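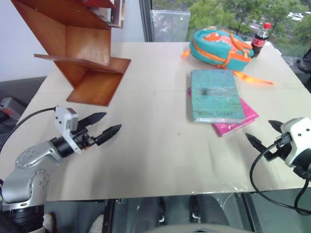 Notebook, bookshelf task, June, afternoon

Present: Hafiz, Eun-ji, Setareh. Lorena came later for the arm limits.

We continue with the shelf task for the student final. The rule is the same as in May: two books lie on the table, one on the other and not aligned, and the arms must put them in the shelf on the left. The backpack and the cola bottle stay behind the books as obstacles. If one of them falls, the run is zero.

Problem 1. The right arm is near the books but the shelf is on the left side, so a handover is necessary. Eun-ji wants to push the pink book with the right fingers until the left arm can take it. Hafiz prefers a real handover in the air. I think pushing is safer, but the top book can slide off, and then we have a new start position which the policy did not see.

Problem 2. The cable of the right gripper makes a loop on the table. When the arm moves to the left, the loop can go under the fingers. To do: fix it higher with two clips, leave enough length for the wrist to turn.

Data: 267 demonstrations saved, 19 rejected by Setareh (most of them for pauses longer than the limit). The goal is 300 before we train again. She also asks that we write the start angle of the lower book each time. I agree, we forgot this in the first set and it cost us one evening.

Lorena changed the speed limit of the left wrist in the Udamari config. Please do not copy the old file over it - it happened already once.

Open question for Nicanor: may the books enter the shelf lying flat, or only standing? The rules page does not say it. I wrote to him at 4:40 pm, no answer yet.

Next: clips, then 33 more demonstrations, starting with the bottle closer to the bag.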